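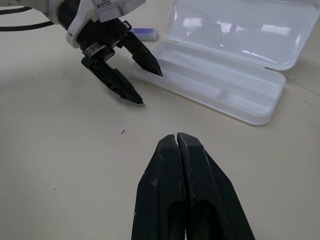 A beige tabletop with a few scuffs and specks.

Wanted: people who don't believe in kitchen table wisdom

Zulbridge is looking for 80 adults to take part in a study of household advice. You know the kind. Open the windows for ten minutes every morning. Never grocery shop hungry. Write your chores down the night before and you'll get more of them done. Most of us heard these things from a parent or read them in a magazine, and a good many get repeated in paid courses now, with a workbook thrown in. We would like to know if any of it holds up when ordinary people try it in ordinary homes. We have our doubts.

What you would do

You would pick 2 pieces of advice from our list and follow each one for a stretch of days, then go the same number of days without it. The whole thing lasts seven weeks, starting in May. Each evening you fill in a short form: what you did, what you skipped, how long the chores took, what you spent on food. Please fill it in on the days you forgot the advice completely. Those forms are worth just as much to us, and past studies of this kind have a bad habit of losing them.

There is one visit to our office on Osman Street at the start and one phone call at the end. We don't come to your home and we don't ask for pictures of it.

Who can apply

Anyone 18 or over who does at least half of the housework where they live. You can rent or own, live alone or with a crowd. Only one person per household, please. We can't take people who sell organizing services or write about housekeeping for money, and we can't take employees of Verar, which pays for part of this work.

About that money: Verar sells home planners and would no doubt be pleased to hear that planners work. They have no say in the questions, they don't see the forms, and they get the results on the same day as everyone else. Dewanti Mangundap, who runs the study, has that in writing and will show you the agreement if you ask. We would ask, in your place.

What you get

$300, paid in two parts – half after the fourth week and half after the closing call. If you drop out after the fourth week you keep the first half. You will not get a tidier house, or if you do, we won't take credit for it. We will send you a plain summary of the results, including any advice that made no difference at all.

What we can't promise

Eighty people is a small group. It may be enough to spot a big effect and it will probably miss a small one. If you see a headline later saying we "proved" something, it didn't come from us.

How to apply

Call the study line and ask for Lotte Verbruggen or Syahrul Sinaga, or pick up a form at the front desk of the Brirnon Building. Tell us who lives with you, what hours you work, and one household tip you have always thought was nonsense. Please don't send a résumé. Forms are due by 14/10/2019. Everyone who applies will hear back, whether they get a place or not.

Questions about privacy go to Saodah Sitompul at the same number.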